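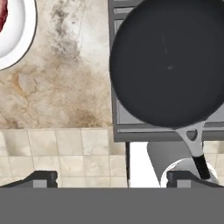
Kellska Public Library
The Kellska Public Library will open its community cookbook collection to the public on Wednesday, August 6, 2025. This thread explains what the collection holds, how to use it, and how residents may add to it. (1/14)

Kellska Public Library
The collection contains some 200 cookbooks issued by churches, lodges, schools, fire companies and women's clubs in Kellska and the surrounding townships. Most were printed in small runs and sold locally. Few were ever held by another library. (2/14)

Kellska Public Library
The earliest item is a handwritten receipt book begun in 1857 by a household on the Tondovden road. It includes directions for curing ham, setting yeast, dyeing wool and treating a cough. The last pages were used for a record of egg sales. (3/14)

Kellska Public Library
The receipt book is fragile and may be viewed by appointment only. A full scan is available on the reading room computers. Li-hua Ko, who prepared the scan, has also typed out the text for readers who find the handwriting difficult. (4/14)

Kellska Public Library
All other titles may be read in the Local History Room during regular hours. No appointment is needed. Please sign in at the desk and leave bags and coats in the lockers. Pencils only. (5/14)

Kellska Public Library
Cookbooks in this collection do not circulate. Where the library owns a second copy, that copy has been placed on the general shelves and may be borrowed for the usual three weeks. The catalog shows which titles are available. (6/14)

Kellska Public Library
Readers may copy or photograph up to 36 pages per visit for personal use. Flash is not permitted. Requests to reprint recipes in a newsletter, menu or new cookbook should be made in writing. Several of the sponsoring groups are still active and hold the rights to their books. (7/14)

Kellska Public Library
Many older recipes were written for cooks who already knew the dish. A cake may be listed with no oven setting beyond "quick" or "moderate," and butter is often measured by the size of an egg or a walnut. A short guide to these terms is available at the desk. (8/14)

Kellska Public Library
A note on safety. Home canning directions printed before modern standards should be read as history and not followed. This applies in particular to beans, corn, meats and any recipe that calls for sealing jars with wax. Current guidance is shelved beside the collection. (9/14)

Kellska Public Library
The index now covers recipe titles, contributors and advertisers. It was compiled by Setareh Najafi and Jamshid Rahimi over two winters. Married women were usually listed under a husband's name, and the index gives their own first names wherever these could be confirmed. (10/14)

Kellska Public Library
The advertisements have drawn as many inquiries as the recipes. They record grocers, feed stores, dairies and dressmakers that appear in no surviving town directory. Researchers working on the former Druso block on Mill Street will find the grange cookbooks especially useful. (11/14)

Kellska Public Library
The library continues to accept donations. We are seeking in particular the second edition of the Tondovden school cookbook, and any title from the Kermani Street bakery classes. Stains, notes in the margins and loose clippings are welcome. Please do not clean, tape or rebind a book before bringing it in. (12/14)

Kellska Public Library
Residents who prefer to keep a family book may have it scanned and returned the same day. Scanning is free and takes place on the second floor by appointment. Owners decide whether the scan is open to all readers or closed for a set period. Hooman Bahrami handles scheduling at the reference desk. (13/14)

Kellska Public Library
Cataloging and storage were paid for by a $1000 gift from the Friends of the Library, approved in April, and by the regular preservation budget. Questions about the collection may be sent to Keyvan Golestani, Head of Local History, or left at either service desk. The Local History Room is open Tuesday through Saturday and closes at 5 p.m. (14/14)

Kellska Public Library
Correction to post 6: second copies of the fire company cookbooks are being repaired and cannot be borrowed at this time. Holds may be placed through the catalog, and patrons will be notified by email when the copies return to the shelf.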